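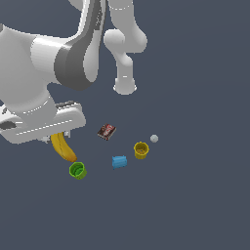
Rendered view from above, plain dark slate-blue background.

Stundville Kitchen Words

A word list of household and kitchen terms with regional variants, collected from letters, recipe cards and shopping lists. Maintained by Recep Gökçe.

Contents

The list holds 2,000 entries. Each entry has a headword, a short definition, one or more variants, and the place where the variant was written down. There are 11 columns in the main file, and 74 entries also carry a longer note on spelling.

Files

words.csv — the main list, one entry per row
notes.csv — spelling notes, joined on entry_id
places.csv — place names and the short codes used for them
CHANGES.txt — what moved between versions

All files are UTF-8 with commas as separators. Fields that contain a comma are quoted. Empty fields are left empty and never filled with "NA" or a dash.

Where the words come from

Most of the material is from Stundville and Draden. A smaller part comes from Plandcombe, where the recipe cards are older and the handwriting is harder to read. The Yazıcı papers, a family collection of letters and household accounts, were added in version 3. They are tagged with source code Y so they can be left out if you want the earlier list.

Nothing was collected from spoken interviews. A word that people say but did not write down will be missing.

How entries were made

Spelling is kept as written in the variant column. The headword column uses the common dictionary spelling where there is one. When a word had two clear meanings (for example "stand," as a cake stand or as resting time for dough), it was split into two entries with separate ids.

Readings that were uncertain have a 1 in the column unsure. Please don't drop that column when you pass the list on.

Known problems

Draden is split into "Draden" and "Draden Upper" in places.csv, but older rows use only the first code. Plural forms are handled unevenly, mostly among the names for baked goods. Some brand names used as common words are still in lowercase — this will be changed in a later version.

The date column gives a decade where one is written or can be worked out from the letter. On recipe cards it is usually empty.

Using the list

You can copy, change and share the files if you name the source. Corrections are welcome. Send the entry_id, the column and the text you think is right, and say which page or card you are reading from if you have a copy of it. New words need at least one written source.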